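Home About Meetings Minutes Contact

Minutes of the linen and stores meeting, Caldeira Guest House
Friday, 10 am, breakfast room
Posted in December by the house office

Present: the house manager, both housekeepers, the laundry lead, the bookings desk and the owner (from item 3 onwards).
Apologies: the gardener.

1. Minutes of the last meeting

Agreed as a fair record. One correction: the broken drying rack is the one in the back passage, and the one on the first floor is fine.

2. Matters arising

The new shelf in the linen cupboard is up. It is lower than asked for and the ironing board no longer stands behind the door. The board will live in the boot room for now.

The laundry lead has written to Ruvero again about the late delivery of washing powder. No reply yet. The bookings desk will telephone on Monday.

The label maker has been found.

3. Blue waffle linen

This took up most of the meeting. The house has 100 pieces of the blue waffle linen from Wukden, bought at a cost of 892 pounds, and they have been put away in several different ways. Some are in squares, some in thirds and some rolled. The stacks lean and the housekeepers have to pull out half a shelf to get at one piece.

The laundry lead put forward a long, low fold, with the layers kept flat. It fits the depth of the shelf and does not need re-folding when it goes on to the end of a bed. One housekeeper said she prefers a roll and finds it quicker. It was pointed out that rolls take up more of the shelf and come undone when the trolley goes over the step.

There was some talk about what to call the pieces. The supplier's list has them as throws, the bookings page says blankets and the laundry book says towels. The laundry book will stay as it is and the bookings page will be looked at under item 6. 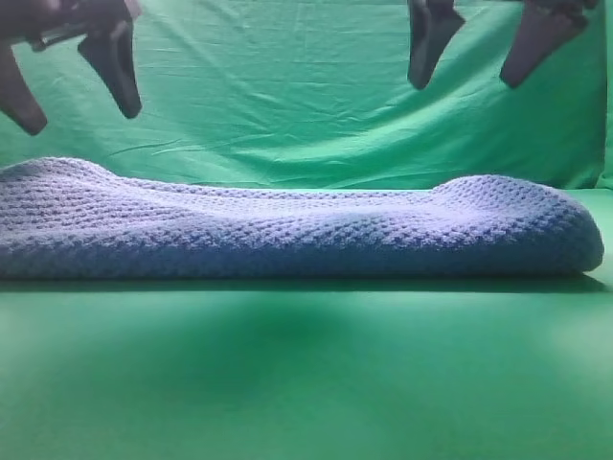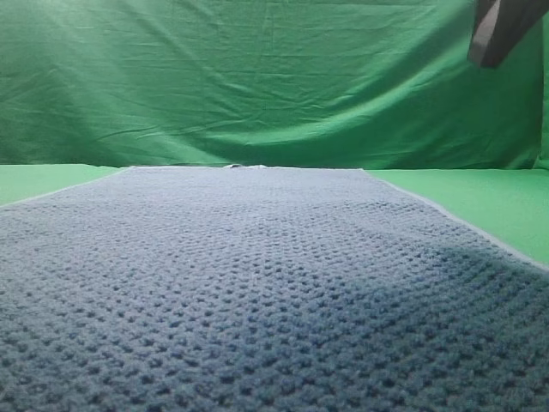
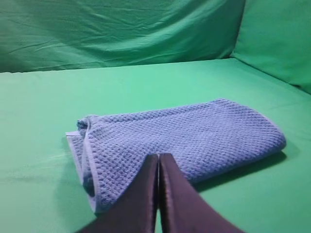
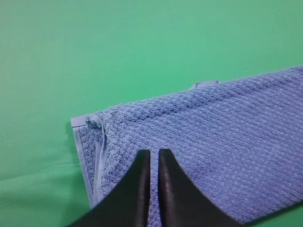
Blue textured linen on the green cloth. Folded in the first and third pictures, laid flat in the second.

Points raised from the pictures:

The bundle in the first picture is the shape wanted for the cupboard. The housekeepers asked whether it would go on the shelf lengthways or front to back. Front to back, with the rounded end facing out.

The ends need more care than the middle. In the third picture the right-hand end is rounded and neat, but at the left the layers show, a narrow flap of hem sticks out and the lower layers curl under. The owner felt this would be seen from the doorway. The laundry lead said it would be hidden at the back of the shelf, but agreed that hems should be tucked in before anything is put away.

The flat border in the fourth picture was discussed at some length. The seam beside it is slightly curled. The laundry lead would like borders smoothed by hand before the first fold. She does not want them ironed, as the weave goes flat and does not come back.

The same picture shows some fine fuzz along the top edge. The owner asked if this was wear. The laundry lead thinks it is the nature of the cloth and will compare it with an unused piece from the store. If it is wear, Wukden will be told.

Agreed: long fold for all the blue pieces, hems tucked in, stacks no more than five high. Both housekeepers will start with the first-floor cupboard and carry on downwards. The rolled ones can stay rolled until they next come through the wash.

4. Softener

The trial of Plinine has finished. The housekeepers like the smell. The laundry lead does not, and says it makes the waffle pieces slow to take up water. Plinine will be used on sheets only. The open container is to be finished first – please do not start another.

5. Budget

The owner has set aside 2000 pounds for linen and bedding in the coming year. Pillow protectors come first, then a second set of bath mats. No more blue linen will be bought until the present stock has been sorted and the worn pieces taken out.

A request for a new tumble dryer was put off. The repair man is to look at the old one and give a price.

6. Bookings page

The wording still promises "fluffy blankets in every room". The single room at the back has none. The bookings desk will change the line and take out the word fluffy.

7. Any other business

The cupboard light on the top floor is flickering again. The manager will change the bulb and, failing that, ring the electrician.

Lost property: one grey glove, two phone chargers and a child's slipper. To be kept until the end of the month.

The meeting closed at 11.20 am. Next meeting in the breakfast room at the usual time. Items for the agenda to the office by the day before, please.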